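Snack Bin FAQ: How I Keep Our Noodle Packets Under Control

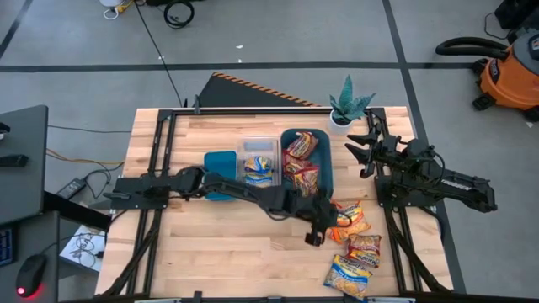 I get a lot of questions about the snack station at Judside, our little shared workshop, so I finally put them all on one page!

Do I really need bins for instant noodles?
I think so, yes. Packets slide all over a shelf, and the ones at the back get forgotten (I once found 14 of them behind the toaster).

Open bin or lidded box?
I use both. An open bin is for whatever we're eating this week, and I like to stand a packet upright at the back so I can grab it fast. Backups go in something with a lid, clear if you have it, so you can see what's left.

How do you sort them?
By flavor, mostly. I dump everything out on the table first, pick out anything past its date, then fill the bins back up. It takes me 12 minutes if I don't stop to snack.

Does the color of the bin matter?
Nope! I just love teal, and it makes the red and yellow packets easy to spot.

What about crushed packets?
Eat those first. The crumbs are great on salad, or in soup if you're feeling lazy like me.

How often do you redo it?
Once a month. My last big one was in March, and I'm already due for another.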